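Helero Hand Shower and Water Filter Set
Installation and Care Guide
Section 5: Replacement, Cleaning and Seasonal Storage

Zasthorpe Bath Fittings. Text revised Friday, September 18, 2026.

This section covers routine work on the hand shower, the hose and the Eltano in-line filter. Work on the mixing valve is covered in Section 3. Work on pipes inside the wall is outside the scope of this guide and should be left to a licensed plumber.

5.1 Before You Start

Turn off the water at the mixing valve. If the valve drips when closed, turn off the supply to the bathroom as well. Cover the drain with a cloth so that small parts are not lost. Lay out the parts in the order in which they come off.

Washers and sealing rings are wear parts. Replace them whenever a joint has been opened more than once, or if the rubber feels hard or shows cracks. Rings from other makers may have the same outside diameter and a different thickness – compare the new ring with the old one before fitting it.

CAUTION: Do not use petroleum jelly or mineral oil on rubber seals. Use plain silicone grease approved for drinking water.

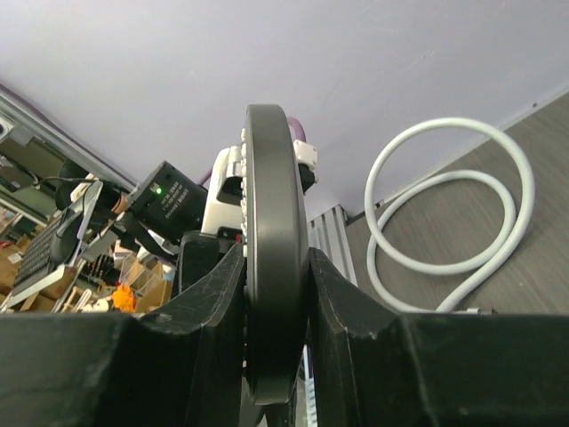
5.2 Removing the Old Hose and Head

1. Hold the handle in one hand and turn the hose nut counterclockwise. If the nut does not move, wrap it in a cloth and use a strap wrench.
2. Tip the head to drain it. Water may remain in the handle for several minutes.
3. Unscrew the hose at the wall outlet. Support the outlet with the other hand so that the load is not carried by the pipe in the wall.
4. Remove the old washers from both hose ends. A wooden toothpick is suitable. Do not use a knife.
5. Wipe all threads. Remove any old sealing tape.

Note: On Pappas wall outlets the washer sits in a recess and is easily missed. Leaving it in place and adding a second washer will cause a leak.

5.3 Cleaning the Spray Face

Lime builds up faster in the small nozzles than in any other part of the set. In hard water areas, clean the spray face every 2 months. In soft water areas, twice a year is enough.

1. Mix equal parts white vinegar and water in a flat bowl. For a standard head, 1000 ml of the mixture is sufficient.
2. Place the head face down in the bowl. The handle should rest on the rim, above the liquid.
3. Leave for no longer than 3 hours. Longer soaking can dull the finish.
4. Rub the nozzles with a soft brush and rinse the head under running water.
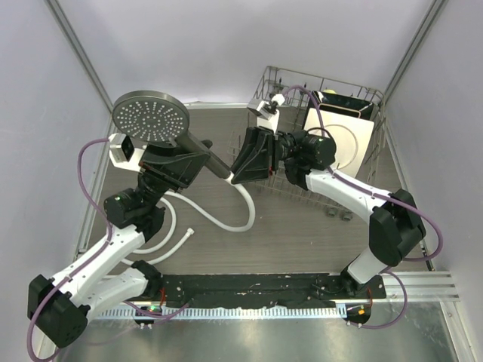 Fig. 5-2. Hand shower with spray face and handle.

Do not push pins or wire into the nozzles. A nozzle that has been widened will spray off to one side, and this cannot be corrected. Scouring powder, bleach and any cleaner containing chlorine must be kept away from the head and hose. Damage from these products is not covered by the warranty.

5.4 Fitting the Hose

1. Put a new washer in each hose end. Press it flat with a fingertip.
2. Screw the first end onto the wall outlet by hand. If the nut binds in the first turn, back it off and start again – it is cross-threaded.
3. If the Eltano filter is used, fit it between the wall outlet and the hose, with the flow arrow pointing toward the hose.
4. Hold the head steady and line up the free end of the hose with the threaded end of the handle. Keep the two parts in a straight line.

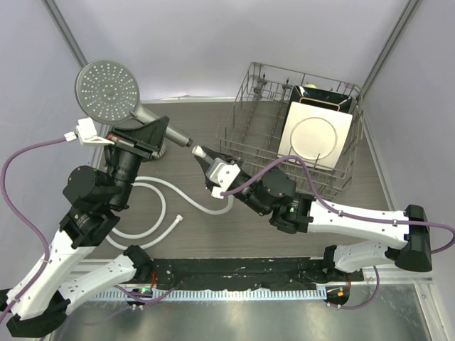

5. Turn the nut clockwise until it is hand tight. No sealing tape is needed at this joint; the washer makes the seal.
6. Let the hose hang freely and check that it is not twisted. If it is, loosen one nut, let the hose unwind and tighten again.

CAUTION: Do not tighten plastic nuts with a metal wrench.

5.5 Leak Test

Open the cold water slowly. Let it run for 5 minutes, then close the valve and run a dry paper towel around each joint. If a joint is damp, turn off the water, reseat the washer and repeat the test. Repeat with warm water.

5.6 Storage in Unheated Buildings

In summer houses and other buildings that are closed for the winter, remove the head and hose, drain them and store them indoors. Coil the hose loosely. Discard the filter cartridge and fit a new one when the water is turned back on. If the set was not used until July, check the washers before the first use, as they may have dried out.

For spare washers, see the parts list in Section 7.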